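Home | Journal | Current issue | Archive | For authors | Contact
Print this article | E-mail this article
Shares: 2 | Comments: 2

3. Sorting practice and the afterlife of donated clothing in Gustport

3.1 Setting

Gustport has a long habit of giving clothes away. Older residents we spoke to remembered parish jumble sales, then the swap tables at the fish hall, then the charity shops that took over the empty storefronts on the harbor road. What changed in the last decade is volume. More clothing comes in than the town could wear, and most of what comes in is cheap and nearly new. The shops did not ask for this. They got it anyway.

Two organizations handle most of it. Trenora runs the drop-off bins and the sorting hall behind the old rope works. Cunik is smaller, a shop with a back room, and takes donations only over the counter. The difference matters a good deal for what follows. A bin is anonymous. A counter is not, and people bring different things when they have to hand them to someone.

3.2 Material

The first author worked shifts in both places, mostly sorting, sometimes on the till. Field notes were written up the same evening where possible, next morning where not. Interviews with staff and regular donors were recorded and transcribed. We also kept a log at Trenora, 1,487 garments in all, noting the type of garment, the decision made about it and the reason given by the sorter, if one was given. Often none was. The log was kept over the August peak, when students leave and families clear out before school starts, so it should not be read as a picture of the whole year.

Logging was done by hand and slowed the table down, which the sorters put up with for a while and then did not. After the first week we moved to logging only every other bag. Jeon (see the earlier chapter on laundries) reports the same problem and solved it the same way.

3.3 The feel test

New sorters at Trenora are given a printed sheet. It lists stains, holes, missing buttons, broken zippers, smell. Experienced sorters do not use the sheet and several had forgotten it existed. What they use is the hand. A garment is picked up at the shoulder or waist, given one shake, rubbed between thumb and two fingers, and thrown. The decision is made somewhere in the rub. Asked to explain, sorters talked about cloth being "tired" or "dead" or, for the good stuff, having "some life in it." These words were used with confidence and the sorters mostly agreed with each other, even when they could not say what they were agreeing on.

Knitwear is where it gets hard. A woven shirt shows its age at the collar and cuffs and you can check both in a second. Knits age all over. They pill, they twist at the side seam, they grow at the hem. A knit top can look fine folded and hang like a sack. So knits get a second look – laid out flat, smoothed once, hem checked, then decided. It is the only category at Trenora where a sorter regularly puts a garment down on the table instead of judging it in the air.

Speed comes into it as well. The hall manager wants knits treated like everything else. Sorters say yes and carry on laying them flat. We saw no open argument over this during fieldwork, just a lot of small disobedience, mostly when the manager was on the phone.

3.4 Who gets what

After sorting, clothing goes one of three ways: the shop rail, the export bale or rags. On paper the grades are about condition. In practice they are about customers. Sorters had particular people in mind when they put something on the rail – a woman who buys for her sons, the man who only wants wool, the care home that phones for cardigans with front buttons. Hye-jin Ma, who ran the Cunik counter during our fieldwork, kept a shelf under the till for this purpose. Things on the shelf were priced but not displayed. She said, "If I hang it up, it goes to whoever is first. First is not always who needs it."

This is a form of allocation that does not appear in either organization's accounts. It is also not quite fair, as she was the first to point out. People she knew did better than people she did not.
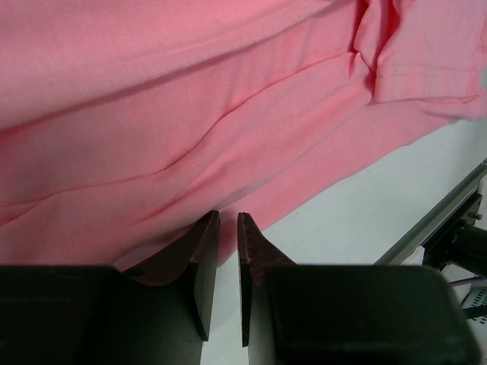 Figure 1. Fine-gauge knit fabric laid out in loose folds, with a hemmed edge at upper right.

The bale has no customer in mind, or not one anybody in Gustport has met. Sorters knew roughly where bales went and disliked talking about it. A garment with one small fault was far more likely to be baled than ragged, on the grounds that "someone over there can mend it." We heard this said of items the same sorter would not have mended herself. Mending had been tried at Cunik, a weekly table with two machines, and dropped when it could not cover the heating.

3.5 Donors

Donors see none of this and most prefer not to. Of those interviewed, nearly all believed their clothes were worn by someone local. A few asked us directly and then changed the subject when told about the bales. One stopped donating for a while, started again. The belief seems to do work of its own. It lets a wardrobe be emptied without guilt and, we would argue, lets it be filled again, though our material on purchases is thin and we do not want to push it too far here.

Counter donors were different. They washed and folded, told the story of the garment, somtimes apologized for it. Hye-jin Ma accepted almost everything at the counter, including things she would put straight in the rag sack when the door had closed. Refusing was seen as rude. At Trenora the bin does the accepting, so the problem does not come up.

3.6 Limits

Two sites, one town, one busy season. The log is uneven after the first week for the reasons given. We did not follow any bale past the port gate, and the rag merchant did not answer our letters. The feel test in particular needs a proper study with people who know textiles better then we do. Section 4 takes up the question of price.

Print this article | E-mail this article
Previous section | Next section | Back to contents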